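Rebounding: Notes for Unit 2

Read these before the practical session at Farley gym. Bring flat-soled shoes and a pencil.

Why rebounds matter

A possession ends with a score, a turnover, or a missed shot that the other team collects. If the shooting team gets the ball back, the possession goes on. Coaches call this a second chance, and the points that follow are charted separately from first-shot points.

Rebounds are best compared as rates. A team that plays fast will see more missed shots, so its raw totals go up at both ends of the floor. The offensive rebound rate is the team's offensive rebounds divided by the sum of its offensive rebounds and the opponent's defensive rebounds.

Worked case: over one season Vostance charted 2000 missed shots by its opponents. The opponents got 383 of them back, a rate of just over 19 percent. Team rebounds and balls knocked out of bounds were left out of both figures. Check that the same rule was used before you compare two charts.

Where misses go

Long shots tend to come off long. A miss from the corner often carries to the far side of the rim, so the weak-side defender has the most work to do. Short shots in the lane drop close to the basket, where position counts for more than jumping.

The box-out

Find your player first, then the ball. Step across the player's path, make contact with the forearm, and pivot so your back is against the chest. Stay low with your feet wider than your shoulders. Hold the contact until the ball hits the rim, then go and get it with two hands.

Common faults: watching the shot in the air, turning too early, and getting pushed under the basket. A player under the rim can only catch a ball that has come through the net.

Guards have a job here too — they block out the shooter and cover the long bounce near the foul line. 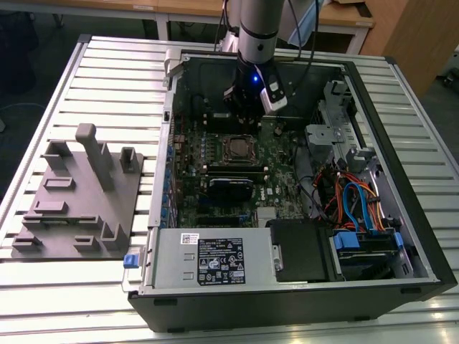 PRACTICE DRILLS

Van Dijk drill. Three defenders in the lane, three attackers outside it. The coach shoots to miss. Defense must secure 2 in a row to rotate out.

Gasumberg drill. One on one from the elbow, live until someone scores. Run it for 9 minutes and switch sides halfway through.

For next time: chart one half of any game using the sheet from Unit 1. Mark the shot location and the spot where each rebound was taken. Work out the offensive rebound rate for both teams.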